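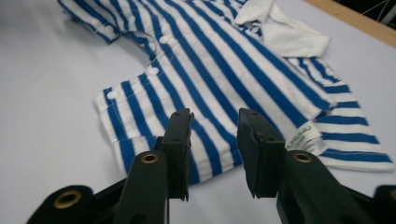 How do I fold a baby shirt so it stays folded in the drawer?

Snap it shut first, fold the sleeves in behind, then bring the bottom hem up in two short turns instead of one big one.

By Adesuwa Shehu
March
4 min read

Section 3: Folding and Filing the Little Stuff

If you've read Section 2 you've already got your Lestiton drawer divider clicked together, and now comes the part I like best - filling it! I do our baby clothes on Thursday after supper, usually one clean load at a time, and these are the steps I follow for anything small and stretchy with snaps (shirts, onesies, sleepers without feet).

1. Clear yourself a flat patch of table. A bed works in a pinch, but the fabric sinks in and you end up with crooked folds.

2. Lay the shirt out and give it one gentle pat down with your palms. Don't iron it. Soft cotton knit relaxes once it's folded, and I have better things to do with my evening.

3. Turn out any collar or cuff that has flipped inside out in the wash. Check the care label while you're there. I tuck ours back in along the seam so it doesn't poke up out of the fold.

4. Close the snaps, starting at the neck. Press straight down with your thumb.

CAUTION: Never pull a snap open by yanking on the fabric beside it. Hold both halves right next to the snap and pop it. A loose snap is a choking hazard, so if one wobbles, take the shirt out of the pile and fix it before anybody wears it.

5. Flip the shirt face down. Fold each side in toward the middle, sleeves and all, until you've got a long strip the width of one divider slot (slot size 19 on the Lestiton chart).

6. Bring the hem up a third of the way, then fold again to the neckline. Stand it on its edge. If it flops over, your strip is too wide, so go back to step 5.

Note: Stripes are a great help here! On a striped shirt you can line one band up with another and see right away if you're going crooked. Plain ones I just eyeball.

7. File the shirts standing up, smallest size in front. The full drawer takes 40 if you pack it snugly, though I stop well short of that so my hand still fits in.

Note: My friend Folasade Chukwu rolls hers, and her drawers look lovely. If you'd like to try rolling, skip step 6 and roll from the hem up.

Outgrown things go in the lidded bin, covered in Section 4. Wash them first, leave the snaps closed, and write the size on the tag before you put the lid on.

Questions? Write to Adesuwa at the Skirnisbridge help desk, extension 302 | © Skirnisbridge Home Guides | Back to top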